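Re: Mesar fine-tuning, two-arm plate task

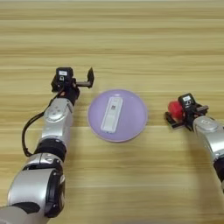 Fine-tuning on 338 demonstrations got us 9 failures in 50 trials. Most of those came when one arm had to wait for the other. With the right gripper already closed on the red object and the left still open beside the plate, the policy has to decide who moves next – and that is where it stalls.

Sterum wrote:
> Did you keep the action chunk at 11 steps?

Yes, for both arms. Shorter chunks are next on the Ruren setup.

Abou Zeid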